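Walled worktable

497 shares 20 comments

A walled worktable (also three-sided table, bench booth, in some shops just "the box") is a flat work surface closed in on three sides by upright panels, with the near side left open. Used for handling small items, phone repair, parts sorting, close-up photos, craft work. Usually white or pale gray. Not the same as a fume hood, which has a top and an air pull, and not the same as a study carrel, which has lower sides and a shelf.

Names

"Walled worktable" is the common trade name. "Nandton table" is heard too, after the town of Nandton, where a furniture shop called Starkbridge sold them by the set. Older price lists say "Hajji bench", same thing with a shorter back wall. The two names get mixed up a lot, and some sellers use both on one page.

Construction

Basic parts: top, back wall, two side walls, corner posts or strips. Walls are flat sheet in a plain finish, matte preferred. Gloss throws back every lamp in the room. Corners are where the thing stands or falls. A thin metal post or strip at each back corner holds the panels square and covers the gap. Top edges often get a metal strip as well, sometimes on one side only.

Tops are kept light so small dark things show up. A round black part the size of a jar lid is easy to find on pale gray, hopeless on walnut. Same reason most makers dropped patterned tops.

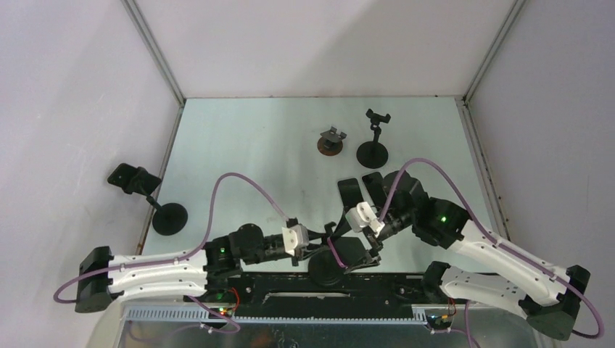 Hala Bouzid would put the walls ahead of the top: a pale surface is easy to buy anywhere, she argues, and what people pay for is a plain background on three sides, so the eye has nothing else to land on. She also thinks the side walls are made too tall for most rooms.

Wall height is in fact the main thing that varies. Zunarmont, the other well known maker, sold a version with 45 cm walls for home use and a taller one for workshops. The low one outsold the tall one. Total for both, 3,536 tables by the time the line closed in October.

Light

Three pale walls even out the light on the work. Shadows don't go away though. A lamp set off to one side leaves a soft gray slant on the back wall and lighter patches on the side facing it. White walls pick up color too, lilac or blue depending on the bulb. Usual fix is to move the lamp forward over the open side. Two weak lamps beat one strong one.

Use

Small electronics mostly. Phones, cases, lids, knobs, anything that rolls or slides off an ordinary desk. The walls stop a dropped screw going to the back of the room. Items are worked on near the open side and away from the corners, where the light is worst and hands hit the panels. Flat things like a phone are often tipped upright to check the edge, then laid back down. Storage on the table is discouraged, trays go underneath.

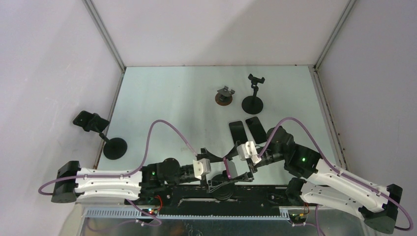

Pale walled table with metal corner strips; small phone-like object near the lower center.

Care

Wipe the top with a damp cloth, dry it right after. Water collects in the seam along the back, where top meets wall, and that is the frist place to rust. A thin dark line there is common on older tables and mostly a matter of looks. Brown spots around screw holes in a side channel are the same problem. Dry brush, then a little oil on a rag, keep it off the panels. Matte walls mark easily and dont take scrubbing. Most owners repaint. Almost 20 minutes per wall with a small roller, plus drying.

Joints can work loose if the table gets moved often. Lift from the frame, never the side walls.

See also

Bench mat
Corner bracket
Hajji bench
Light tent
Parts tray
Study carrel

Last edited February 14, 2026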